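Extras and two small speaking parts wanted for a no-budget heist movie, shooting in June

Okay, so I've been sitting on this script for way too long and it's finally happening. The movie is called Nornby, it's a crime thing, a slow-burn heist story that goes wrong in a small-town savings bank, and I need people to be in it! I'm writing, directing, and probably also making the sandwiches.

Quick version of the plot without giving the good stuff away: Horgan is a retired alarm installer who gets talked into one last job by his ex-brother-in-law. The job is a safe deposit box. What's in the box is the part I'm keeping quiet about. If you like those talky seventies crime movies where half the running time is guys in cars arguing about directions, you'll get what I'm going for. If you're hoping for explosions, we have one, and it's off screen.

The leads are cast. Gobnait Nic Aodha is playing the bank manager and she is so good at the table reads that I went home and rewrote her a longer last scene. What I still need is this:

Rellel, the getaway driver. Any gender, 25 to 60 or thereabouts, must have a real license because you'll be driving for real (slowly, in a parking lot, with permission). Has maybe two pages of dialogue, most of it complaining. Please be comfortable swearing.

The night teller. One scene, but it's the scene the trailer is going to be built on. Mostly reacting, so I care a lot more about your face than your résumé.

Bank customers, people in line, people at the diner counter. I need 40 of you for the bank lobby and I'll take whoever I can get for the diner. Kids are fine for the diner if a parent stays the whole time. 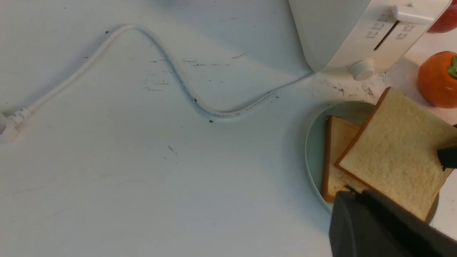 Gobnait asked me to put in that the bank lobby stuff is a long night and folks should know it going in. She did the test shoot and says bring a sweater, bring a book, and don't wear new shoes, as you'll be standing in the same line for hours while we move lights around. She also says the waiting is half the fun if you end up next to the right person, so there you go.

She's right about the hours. Lobby call is 7 pm and we wrap when we wrap, hopefully by 3 am. The diner is a daytime shoot, 9 am start, and should be over by mid-afternoon. Speaking parts shoot across 2 weekends plus one rehearsal evening.

Now the money. The two speaking parts pay $200 each, flat, for the whole thing. I know that's not much. Extras are unpaid but you get fed a proper hot meal, you get your name in the credits (spelled right, I check these myself), and you get a ticket to the first screening. If unpaid doesn't work for you I totally understand, no hard feelings, please pass this along to somebody who's been dying to stand around in a fake bank.

Wardrobe is your own clothes. The story's set in the late nineties, so no big modern logos and no smart watches please. Grandpa cardigans very welcome. If you own a pager I want to hear from you even if you don't want to be in the movie.

No acting experience needed for extras. For Rellel and the teller I'd love to see a short video, a minute or two on your phone is plenty. Tell me about the worst car you ever owned, or the last movie you walked out of. Don't do a monologue from something famous, I'll only end up thinking about the famous person. And please don't send a big file that makes me sign up for something to watch it.

We're shooting this under the name Ondano Pictures, which is me, my friend with the camera, and her cousin on sound. Our last short was the laundromat one that played before the late show at the college, if you caught that. Nornby should run feature length if I can stop cutting things.

To sign up, use the contact form on this site and put EXTRA, RELLEL or TELLER in the subject line so I can find you. Give me your first name, a recent picture, which shoot you can make, and anything you can't eat. I'm answering every message myself so give me a few days before you nudge me. Nudging is okay after that!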